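The Rurko came with a four-week trial, and Ghazala Ghumman had promised her niece she would give it the whole four weeks before she made up her mind.

It was a tidying service, really, though the Paracha people called it a home companion plan. You paid 60 dollars a month, they brought the robot to your door, and once a day it went from room to room putting things where you had told it they belonged. Jade Sawatzky, who drove the van, spent most of a morning teaching it the apartment while Ghazala followed along behind with the teapot, apologizing for every shelf.

"You don't have to be sorry," Jade said. "It likes a mess. Well – it doesn't like anything, but you know what I mean."

The kitchen went beautifully. By the second week Ghazala had stopped looking for her glasses, and she had begun saying good morning to it in the hall, and then, a little sheepishly, good night. The bedroom was another matter. She stood in the doorway that Sunday with the blind half glowing and her hand on the frame, wondering what on earth she was supposed to tell it about the table in the corner.
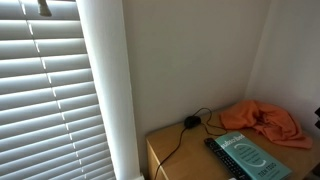
Week Two: The Bedroom

The remote was easy enough, and so was the book, which Noreen had lent her and would want back sooner or later. The black cable she could explain if she had to. It was the orange cloth she got stuck on. Saqib had always dropped things there, for 19 years, just like that, all bunched up in the corner, and she had complained about it to anyone who would listen.

"Where does the orange item belong?" asked the Rurko, in its polite, patient voice.

She thought of the drawer, and the hamper, and the closet shelf with the winter blankets. Outside somebody was trying to start a car.

"There," she said at last. "It belongs right there."

"Thank you," said the Rurko. "I'll remember that." And it rolled off down the hall to see about the towels.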